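June, evening

Third session on the finger comparison and I am tired, so I will keep this to what I need for tomorrow.

Got to the Hurnwood room at 8 and went straight on with the wide fingers, the Pavska pair. The narrow Gachanja ones are back in their bag until I have reprinted the mounting plate. Same job as last time: pick up small toiletries from the table and put them in the baskets.
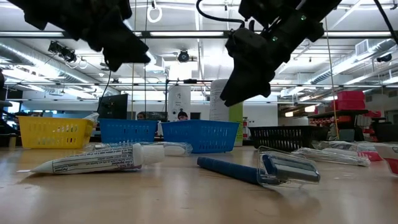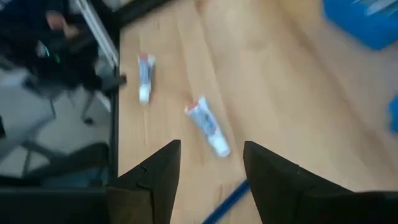 Toiletries on the table, from the fixed camera first and then from the wrist.

The tubes are still the hard part. A toothpaste tube ought to be easy. It is light, it has a flat end and a round end, and it doesn't mind being squeezed a bit. But the Pavska fingers want to close across the body, and if they come down slightly off centre the tube turns under them and ends up pointing somewhere else. With the narrow fingers I could go for the cap and mostly get it. With these I did better aiming just behind the cap and coming down slower than I would like.

Tried the closing force at the setting I used last week, then two steps lower. Lower was better for the tubes and worse for anything smooth and hard. The razor slid out of the grip twice at the low setting, both times by the handle. By the head it was fine, as the cover gives the fingers something flat to press on. I don't want a different force for every object. That was the whole reason for trying wider fingers.

Plastic wrapping is a nuisance of its own. The depth reading goes to pieces over it and the arm either stops short or presses into the table. I had it marked down as a gripper problem in my notes from the first session and I think now that was wrong. It is a camera problem. Crossed it out and moved it to the other page.

On cameras. The fixed view is good for seeing which basket is which and hopeless for judging the last bit of the approach. The wrist view is the other way about. It is soft, you can't read any print through it, but you can see where a tube sits between the fingertips, and for this work I would take it over the sharper one. I want to try refocusing it closer. The lens ring is glued, so that means heat and patience, and I would sooner do it on the spare.

Switched to the Gurkov controller after the break. Fewer menus. The delay between the command and the fingers moving is set to 200 ms out of the box, which made everything feel drunk until I found it. After that I preferred it to the old one. It does lose its zero position when the power is cut, so the fingers have to be opened fully by hand before starting. Wrote that on tape and stuck it to the lid.

One more thing I noticed and should not forget: the glossy table throws the ceiling lights back at the fixed camera. I had the baskets further forward in the first session and it mattered less. Either move them again or put a matt sheet down, but then the friction changes and I can't compare with the earlier runs. Leave it as it is until both sets of fingers are done.

For tomorrow: reprint the plate with the holes 2 mm further apart, charge the laptop, bring the good hex keys. Repeat the tube runs at the lower force with the Gurkov before changing anything else. Then the narrow fingers again, same objects, same baskets.

Left later than I meant to. Back is sore from leaning over the table. Soup and bed.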